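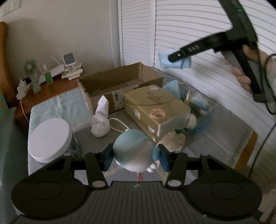

What does Heltero make?

Heltero makes narrow elastic: braided, knitted and woven, in widths from 3 mm to 61 mm, sold by the roll or cut to length. We supply sewing shops, makers of hair goods, bedding and uniform manufacturers, and repair services.

About the company

Heltero was started by Rosaura Espinoza, who had worked as a loom fitter at the Clullmont ribbon mill until it closed. The first order was for braided cord on two secondhand machines. Kwesi Annan joined as production manager in the second year and set up the test room. The company now runs 19 braiders, 8 crochet knitting machines and four needle looms in the former Clullmont weaving shed. Dyeing is done off site. Everything else, including covering, heat setting, winding and inspection, is done in the building.

Construction types

Braided elastic narrows when stretched. It is suited to casings and is the cheapest of the three per yard. It should not be sewn through, as the needle can cut the rubber and the braid will lose recovery at that point. Knitted elastic holds its width under tension and can be stitched directly to fabric. Woven elastic is the firmest and is used for waistbands and straps. Our Lanum range is a soft knitted line with a brushed face on one side, intended for contact with skin.

Core material is either natural rubber or elastane. Rubber gives a higher return force for the same width but degrades faster with heat and oils. Products with a rubber core carry an R at the end of the item code. Elastane products carry an E. 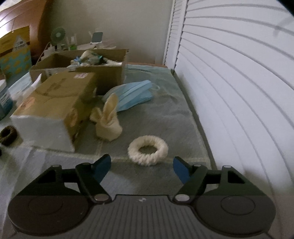 Hair goods are our largest single market by number of orders, though the rolls are small. The usual specification is a 6 mm or 8 mm braid, cut to 7 or 8 inches before joining. Cover fabric changes the requirement more than most customers expect. A fluffy scrunchie like the cream one in the photo needs more allowance than a thin satin one, as the pile takes up space inside the gathers and the finished loop closes earlier. For pile fabrics we suggest making three samples at half-inch steps before placing a cut-length order. Joins can be knotted, overlapped and stitched, or bonded. We offer the first two.

Testing

Every production lot is sampled at the start, middle and end of the run. Each sample is stretched to 80 percent extension, held, released and measured again after a rest period. A lot is passed if all samples return to within the limit printed on the data sheet. Width is checked with a gauge under no load. Results are kept by lot number and sent on request – please quote the number on the roll label, not the invoice number.

Lots that fail on width alone are sold as seconds. Lots that fail on recovery are scrapped.

Ordering

The minimum for stock items is one roll. The minimum for dyed-to-match work is 99 yards per color, and a fabric swatch must be supplied. Stock orders received before noon leave the same day. Dyed orders take four weeks, or five in September, when the dye house closes for maintenance.

Sample cards show each stock width in black and white. The Lanum card is separate and must be requested by name.

Trade counter

The counter is at the loading side of the building and is open from 8 a.m. to 3 p.m. on working days. Part rolls and seconds are sold there only.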